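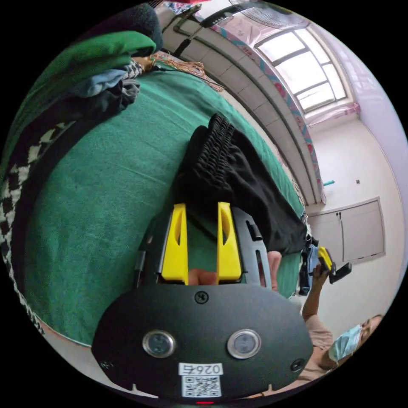
What does software need before it can learn to fold a pair of trousers? It needs a lot of recordings of people handling clothes, with every hand movement lined up in time with what the gripper could see.

Fellia is very pleased to announce the release of Statden 3, the newest version of its software for turning handheld gripper recordings into motion plans for household robots. The release is available to all current licence holders from 1 Jan 2018, and to new customers shortly afterwards.

Regular readers of our news page will know that Statden began life as a fairly modest labelling tool, built so that our own team could stop passing spreadsheets back and forth. It has grown a good deal since then. Version 3 brings the labelling, the perception models and the planner into one program with one set of project files, which our customers have been asking for (kindly, and more than once!) for a long while.

Soft goods have been the centre of our attention this year. A black garment on a dark bedspread is a hard thing for a vision system to outline, and a gathered elastic waistband changes shape the moment two fingers close on it. The new cloth perception module, Pokura, was trained on around 3,000 recorded grasps made in ordinary bedrooms and laundries, with the piles, patterned blankets and bright windows left as people live with them. Pokura estimates where the edge of a garment lies, which part of it is bunched and how far the fingers should open, and hands all of that to the planner along with a confidence value for each estimate.

Much of the work has gone into the wide-angle view. Straight walls and bed edges bend considerably through a very wide lens, and earlier versions of Statden flattened every image before looking at it, losing detail near the rim. Version 3 works on the curved view directly – a change that sounds small and took us the better part of a year.

Customers will also find a rebuilt timeline, support for sessions with more than one gripper, and a review screen that steps through each grasp with the finger opening plotted alongside. The team closed 253 reported issues during the beta, which finished in December, and we are enormously grateful to everybody who wrote in.

As part of the release, Fellia is sharing a set of 500 labelled clothing grasps, called Jalali, at no charge to universities and colleges. Jalali opens in Statden 3 and can be exported to plain text and standard video formats for use in other programs.

Existing projects from version 2 will convert automatically the first time they are opened. Please allow some extra disk space, and keep a copy of the original folder until you have checked your labels.

Licence enquiries, requests for Jalali and media questions can be sent through the contact form on the Fellia website.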